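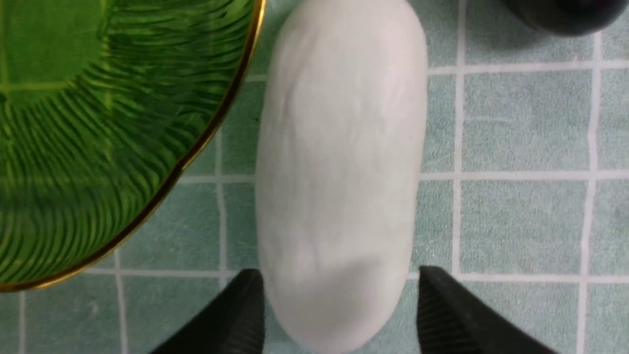 *White, matt, rounded at the end.*

27th October

Bevan, all,

Replying inline to the points on the Carkach petition scheme.

> Bevan Donnelly wrote:
>
> As I read it, paragraph 4 gives the clerk a discretion to reject any signature without a full postcode. If so, the 752 struck out were struck out lawfully and the petition falls under the 2,000 needed for a debate. I can't see what is left to argue.

I don't read paragraph 4 that way. It says the clerk "may ask for" a postcode where residence is in doubt. The power to reject is in paragraph 9, and it applies only once the clerk has asked and had no reply. The minutes show no request being made to anyone. Striking out the names in one go, on the day the petition was handed in, is a step the scheme doesn't provide for.

There is also the definition of "signatory" in the schedule, which covers anyone who lives, works or studies in the area. A home postcode is poor evidence on the second and third of those. Folasade Shehu raised this when the scheme was adopted and was told that guidance would follow. If it did, I haven't found it.

> Even if the clerk was wrong, the full council noted the report without a vote. Doesn't that cure it?

I doubt it. Noting a report is not a decision on its contents. For the council to adopt the clerk's count as its own there would need to be a motion, and standing orders want written notice of one. Bongani Joubert takes the opposite view and relies on the Trolach ruling, but in Trolach the members had the signature sheets in front of them and voted on each batch. Those are different facts.

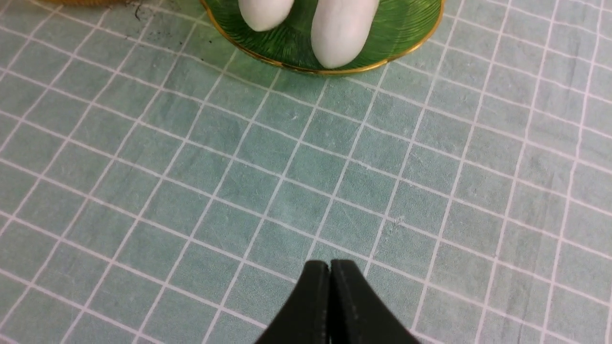 On remedy, I would ask for the narrow thing first: that the count be withdrawn and done again under paragraph 9, with requests sent to the signatories concerned. Asking for the debate itself assumes the answer to a question that hasn't been looked at, namely how many of the disputed names belong to people who qualify. Some may well not.

> The online signatures went through Vemano, which has no postcode box at all. Were those treated the same way?

They were not. The report accepts all of the online names without comment – see the table at the end – and applies the postcode test to paper sheets only. That is the strongest point we have and it should go at the top of the letter. I can find nothing in the scheme that allows for two standards.

Yabsira Gidey has the scans of the sheets and will send them to anyone who asks off list. Thulani Adams is redrafting the letter. The Kubíček note on time limits is in the list archive, under the old subject line; please read it before suggesting that we wait for the next full council.

Comments on the draft to the list, please, with paragraph numbers.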